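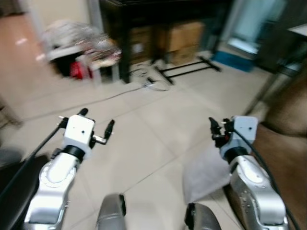 Table end of the back room. Boxes, stand base, cables on the floor, clothes chair to the left.

15 January 2022

Room day. Bonulier parts are not due until after the order clears, so I took the table end first and the rack later. Jacinto Tlapale in from mid-morning. Heating on low, floor tiles very cold to kneel on. Find the foam mat, it was last seen in the store.

Boxes under the table

Two cardboard boxes, neither labelled. The bigger one is the lighter tan one on the right. Pulled it out and went through it on the floor.

Big box: packing paper, nearly all of it usable. One bag of Robles clamps, the small size, unopened. A roll of edge tape gone hard on the outside, fine once the first few turns were cut off. Offcuts of felt. Instruction sheets for the old extractor, which went to Pudlow with the extractor's stand, so the sheets should go too. Put them in an envelope and wrote Pudlow on it. Envelope is on the shelf by the kettle.

Smaller box: sandpaper, mixed grits, some of it curled past using. Jacinto flattened the 200 and 300 under the big steel plate and says to give them overnight. The rest of the curled sheets were worn anyway and went out. Also in there, the missing lid for the Dusitz wax. The tin has had cling film on it since before Christmas, so the top layer of wax has a skin. Scraped the skin off, put the lid on, wrote the date on the lid in pencil. Pencil does not take well on that lid. Use tape next time.

Both boxes are sound at the corners and worth keeping. The bigger one has a soft patch on the base, on the side that sits nearest the wall. I pressed it and it gave. The tiles there felt dry to the hand and there is no mark on the skirting, so I could not say when it got damp or from what. Put a strip of the felt under it to lift it off the floor. Look again at the end of the month.

Labelled them on the short side so the writing faces out from under the table:
PACKING + CLAMPS
ABRASIVES

They went back where they came from. I thought about moving them to the rack but the rack is for things that are used every day, and it is already too full on the lower shelf.

Stand base

The black base with the splayed feet has been in front of the boxes long enough that we all step round it. Tried to get a straight answer on which pole belongs to it. The grey pole from the store is too thin and rattles in the collar. The longer one fits but the locking screw is missing. Jacinto found a screw in the odds tin that goes in two turns and then binds, so the thread is either damaged or not the same. Did not force it.

Left the base out for now. It needs a screw before it is any use for the work lamp. I measured the hole and wrote the size inside the back cover of this book, under the hinge sizes. If somebody is ordering from Robles, add it on.

Cables

This took longer than the rest put together. The coils under the table had got into each other, and one cable was lying out across the tiles to the left where anyone coming round from the chair side would catch a foot in it.

What I did: unplugged nothing until I had followed it from end to end. Put a turn of masking tape at both ends of each one with the same letter. Anything with a letter at both ends was then fair game to coil again. Anything I could only find one end of got left alone with a question mark on the tape.

Over-under coiling for the long ones, with a cloth tie. The short ones just folded. No tape round the coils themselves, please, it leaves glue on the jacket and the glue picks up sawdust.

The long one across the floor: it reaches if taken round behind the table and along the wall, with a bit to spare. It does not reach if it goes round the column as well. Tried both. Went with the wall. It wants proper clips, the sticky ones will not hold on that paint. I have used two as a stopgap and one had let go by the time we stopped for tea.

Question-mark cables are staying put until Jacinto has had a look behind the dark metal frame. He thinks one of them feeds the socket there. I am not convinced it feeds anything.

Table

Wiped down with a barely damp cloth, then dry. The top is better than I expected apart from the front edge, where sleeves and boxes have been dragged over it and the finish is thin. There is a pale ring towards the back, cup sized, and a scratch with the grain that you can feel with a fingernail.

Tested the Dusitz wax underneath first, near a leg. Thin coat, left while I did the cables, buffed with a clean rag. It went slightly darker than the bare patch next to it and the same as the rest of the underside. Happy with that, so did the front edge, two thin coats with a gap between. The second coat made less difference than the first. Did not touch the ring. Jacinto wants to try gentle heat and a cloth on it, I would sooner leave it than end up with a bigger one. We agreed to leave it until there is a spare afternoon.

Legs: one foot was not quite down on the floor. It is the tile that is low, the leg measures the same as the others. Folded card under it for the moment. A slip of thin cork would be neater. The rock has gone with the card in.

The table length is written up as 1,514 in the old layout drawing and that is wrong. I put the tape on it twice. Somebody has carried the 514 over from the shelf drawing, where it belongs to the shelf depth. Crossed out in the drawing and initialled. Re-measure properly with a second person on the end of the tape before anything is cut to suit it.

Chair

The white chair has turned into the coat stand. Grey and pink clothes in a heap on it. I did not sort through them, they are not mine and I don't know whose they all are. Note has gone on the door asking people to take their own home. Anything left gets folded and put in a bag in the store, not thrown away.

We do need hooks. There is a length of rail left over from the Pudlow job, and the wall beyond the chair would take it if we can find something solid to screw into. Knocked along it and most of it sounds hollow. Bring the detector.

Once the chair is clear it can go back to being a chair. We have been a seat short every time more than a couple of people are in.

Bin and doorway

Blue bin is on the right by the blue-tinted glass. It is handy there but it creeps outwards each time it is emptied and put back. Marked a corner on the tiles with tape to show where it should stand. The tape comes up clean, I checked on one tile.

Rags with wax or oil on them do NOT go in the blue bin. They get laid out flat to dry and then go in the metal one with the lid. Did this with today's. Please everyone stick to it.

The brown wood on that same side wants a wipe at hand height. Did half of it and ran out of clean cloth.

Floor

Swept from the wall outwards, then went over the grout lines with the narrow nozzle. Found under the table: a pencil, a washer, most of a biscuit, and the small square we were blaming each other for in the autumn. The square is true, checked it against the big one by flipping it on a ruled line. It now lives on the nail by the vice.

Mopped only the part under the table and let it dry before the boxes went back. The beige shows everything. There is a dull track down the middle of the room that does not shift with water and ordinary soap. Might be old wax trodden across. Try a stronger mix on one tile in a corner before doing the lot.

Jacinto's notes, as given to me

The steel plate is too heavy to be moved by one person, ask. Clamps from the big box should be counted into the drawer when they are opened, the last lot wandered. He has taken the question-mark list home with him and will bring it back.

Left over

Screw for stand base.
Proper clips for the long cable. Do not trust the sticky ones.
Cork for under the table foot.
Look at the soft patch on the big box.
Pudlow envelope to post.
New cloths, we are down to the bad ones.
Foam mat -- still not found. Not in the store, not on the rack.
Hooks and rail, after the detector has been over the wall.
Lower shelf of the rack. Not started.

The Bonulier parts will want the whole table when they come, so nothing is to be stored on top of it, even overnight. If the order slips as far as April we will have time to do the floor track and the ring as well. I would plan on it not slipping.

Added later: went back in to turn the heating off and the other sticky clip had gone. Long cable is now held along the wall with masking tape, which will do until the clips come.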